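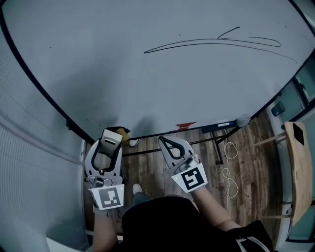 Marleny Ospina told the principal that a prize for arithmetic should not go to a boy who was absent 3 days of the exam week. She said it in the corridor, in front of the parents, and she did not lower her voice.

The principal of Huamán School was Octavio Valderrama, a heavy man with a soft way of talking. He answered that the boy had taken the exam later, in the library, under the same rules as everybody.

"Under whose eyes?" asked Marleny.

"Under mine," he said.

The boy was Jhosep Escobar. He stood by the coat hooks with his certificate rolled up in his hand, and he heard all of it. His mother was at work. He had planned to bring the paper home flat, so that it could go in a frame, but now he was rolling it tighter and tighter.

In March there had been 106 pupils at the exam. The last problem was about a farmer and a water tank, and only one pupil solved it. Marleny's daughter had left it empty. She was a good student and she cried for one evening, and after that she forgot it. Her mother did not forget.

"Let him solve it again," Marleny said. "Now. If he can, I will apologize."

Octavio Valderrama said that this was not necessary and also not polite. But Jhosep had already gone into the classroom and was asking for paper. Mrs. Tindall gave him a sheet from her own notebook. Maureen Tindall had taught him for two years, and she knew that he did not like to be watched, so she turned her chair to the window.

The parents came in after him. Some of them sat down on the small chairs. A baby was taken out.

"The tank holds 3870 liters," Marleny read from the exam sheet. She had it in her bag. She read slowly and clearly, and Jhosep noticed that she read well, better than the principal. He wrote down the number. Then he waited.

"What is it?" she asked.

"You did not say how much the farmer takes out."

She looked at the sheet again. Her ears became red. "2000," she said. "He takes out 2000 in the first week."

It took him as long as it takes to drink a glass of water. When he finished he did not give the sheet to the principal. He gave it to Marleny, who went through it line by line with her finger, and at the fourth line she stopped and went back.

"My daughter would do this part another way," she said.

"It can be done another way," said Jhosep. "Is she here?"

The girl was in the yard. He went out to find her, and he left the certificate on Mrs. Tindall's desk, where it slowly opened by itself.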